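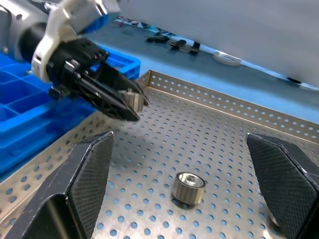
OK, a thread about knotting. As in silk, between beads, one at a time, the old way. I have been at this since January and I want to talk about it so badly that my family has started leaving the room.

I've strung beads for years on coated wire with crimps. Quick, strong, fine. But wire hangs like wire. The first time I put on a necklace knotted on silk I went "oh!" out loud in front of my teacher. It moves like fabric.

Said teacher is Nazma Kanagaratnam, Saturday mornings, upstairs at Haque (the bead shop, not the bakery, although I've been known to combine them). Her rule for beginners is to knot a whole strand of cheap glass, cut it apart, and knot it again. I did mine three times. The third one I'd have worn to a wedding.

What I'm working on now is a single strand of garnets that belonged to my great-aunt. 56 beads, graduated, so dark they look black until you hold them up to a window and then it's all raspberry jam in there.

The old thread was more gray than red and had stretched so much that you could see gaps as wide as a grain of rice. If your beads slide around when you tilt the necklace, it's ready for new silk. Please don't wait for it to snap in a parking lot. Ask me how I know.

Before you cut anything: tape. Lay the strand in a V-board groove or a folded towel, run a strip of low-tack tape along the top, and THEN snip. A graduated strand that gets out of order can eat a whole evening. Some of mine differ by less than the thickness of a fingernail.

The clasp is the bit I keep showing people. It's a little gold box clasp with 1819 scratched on the tongue, on the inside where only a repairer would look. It may be a date or it may be a stock number. Jamila Matubbar, who fixes clasps for half the people in our class, leans toward stock number, and she has seen a lot more tongues than I have. I'm still rooting for the date!!

Supplies, for those asking in the replies:
silk cord with the needle already twisted on, size 4 for these
French wire (also sold as gimp or bullion)
a pair of very fine tweezers
small sharp scissors that have never met paper
clear nail polish or a drop of watch crystal glue

Thread size is where everyone gets stuck. You want the thickest silk that passes through the hole twice. Garnets have tiny drill holes, and old ones are often drilled from both ends and meet crooked in the middle. Test your smallest bead first. I tested the biggest one, felt very pleased with myself, and had to start over at bead nine.

Stretch your silk! Hang it overnight from a doorknob with something light on the end. I use a bag of buttons. Skip this step and your beautiful tight necklace grows on you by spring. 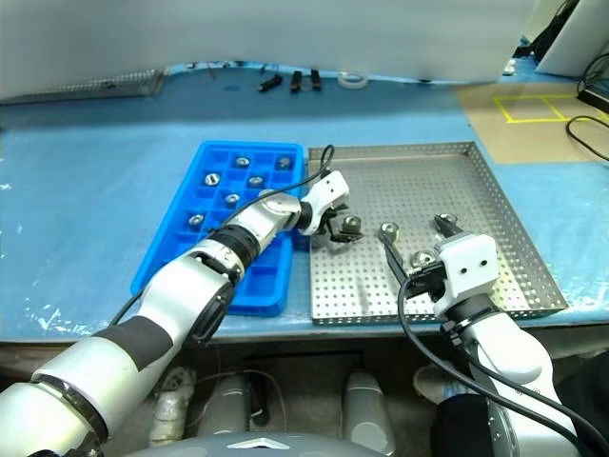

The blue tray and the steel one, side by side.

Now the knot. It's just an overhand knot. Make a loose loop around your fingers, drop the beads through, put the tip of the tweezers inside the loop right up against the bead, and pull the silk so the loop closes on the tweezers. Slide them out as you tighten. Then split the cord with your fingernails, or push the knot with your thumbnail, so it snugs down.

When it goes right there's a tiny click. I love the click so much.

When it goes wrong you've got a knot floating a hair away from the bead, and it's staying there. You can sometimes pick it out with a fine needle if you haven't pulled hard. Once it's hard it's hard. Nazma lets two floaters go by in a practice strand and none in a real one.

Length math, since three of you asked. Knots add up. My garnets measured 18 inches laid end to end with nothing between them, and I'm expecting 20 finished, with the clasp. If you want to land on an exact length, knot ten beads, measure them, and work it out from there before you commit.

French wire goes over the silk where it loops through the clasp. It's a spring so fine you can barely feel it, and it takes the rubbing that the silk would otherwise get. Cut a piece the length of your smallest fingernail -- don't squeeze it with the scissors, and don't sneeze. Lutfa Saha in my class lost hers in the carpet and we all got down there on our hands and knees to look.

Color of silk is a whole rabbit hole. I bought garnet red, obviously. Then Dede Asante talked me into trying a short sample in dark brown, and the red looked like a costume next to it! The brown just vanishes and lets the stones do the talking. I did a bit in olive as well and I can't stop thinking about olive. Maybe for a strand of carnelian.

Someone asked if knotting is only for pearls. Nope! Anything you'd cry over losing. Amber, jade, coral, old glass. If the silk breaks you lose one bead instead of the lot. I'd leave it alone for metal beads with rough holes because they saw right through it.

And please don't shower in it. Silk holds water. Let it dry flat if it gets rained on, never hanging.

I'm at bead 31 tonight with the radio on and a cup of tea I keep forgetting about. The big ones in the middle are done, and it's all downhill in size from here, so my tweezers and I are going slow.

Will post the clasp end when I get there. If you've got a strand sitting in a drawer with floppy thread, tell me what stones they are, I want to hear about every single one.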